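How to Clean Out and Re-Paste an Old Desktop

By Raymonde Robichaud

My Mordale office tower spent last May sounding like a hair dryer in a coat closet. The fan ran at 100 percent whenever I opened a spreadsheet, and it wasn't a demanding spreadsheet. A new computer was out of the question, so I bought a tube of thermal paste and gave up an evening. If you can make a sandwich without injury, you can do this job too.

What you need

A Phillips screwdriver, medium. A can of compressed air or a small electric blower (mine is a Drultora, loud and worth it). Rubbing alcohol, the strong kind. Coffee filters or lint-free wipes. Thermal paste; I use Pelletier gray because the shop had it. An egg carton for the screws. A desk lamp you can bend.

Before you open anything

Back up your files. I had 451 photos of a kitchen remodel on that drive and would have missed maybe four of them, but they would have been the four.

Shut the machine down properly, switch off the power supply at the back if it has a switch, and pull the cord. Then hold the power button for a few seconds to drain what's left. Unplug everything else and take a picture of the back with your phone first, unless you enjoy guessing which of two identical audio holes was the right one.

Opening the case

Lay the tower on its side with the removable panel facing up. Some panels have thumbscrews, some have a latch, and some have a latch that looks exactly like decoration. Slide the panel toward the back and lift. Touch bare metal on the chassis before you touch anything interesting, and do it again every time you come back from the fridge.

Getting the dust out

Take the case outside if you can. Blow in short bursts, holding each fan still with a finger so it doesn't spin up. Start at the top and work down. The fins on the cooler are where the felt blanket lives. If it comes out in one piece you are allowed to show somebody.

Don't use the household vacuum. I did once, on an older machine called a Sirkon, and swallowed up a jumper I am still thinking about.

Taking off the cooler

1. Unplug the fan lead from the board.
2. Loosen the cooler screws a couple of turns each, going corner to corner.
3. Twist the cooler gently before lifting. Old paste holds on like a bad tenant.
4. Wipe both surfaces with alcohol until the wipe comes away clean. Mine took 6 wipes.

You don't have to take the processor out. If you raise the retention bracket to check the seating, keep fingers, sleeves and alcohol away from the socket, and lower the bracket again before you go on.

New paste

A blob the size of a small pea, in the middle of the metal lid. Lower the cooler straight down and tighten the screws corner to corner, a little at a time. Plug the fan lead back in. I'll say it again for the version of me who forgot — plug the fan lead back in. 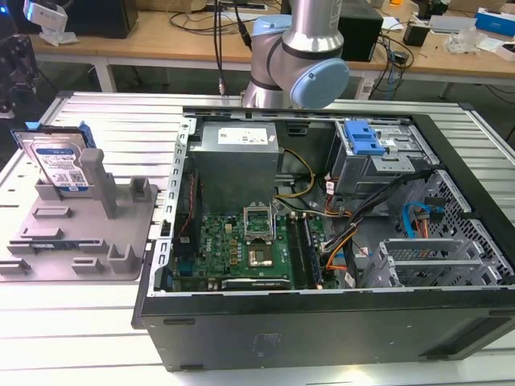
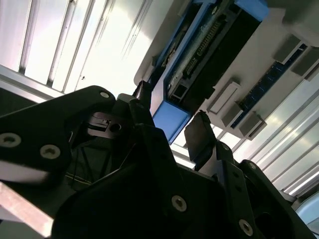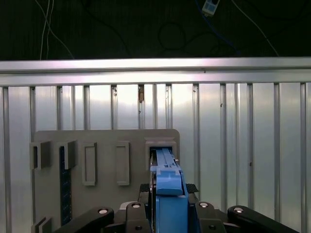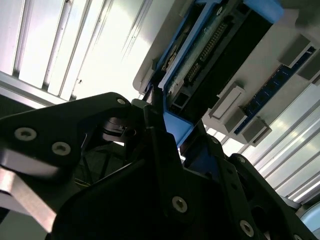
First picture: Dell board, bracket up, processor in its socket.

Closing up

Count your screws. I took out 11 and put back 11, a personal best. Slide the panel on, stand the tower up, reconnect the cables and listen for the fan as it starts.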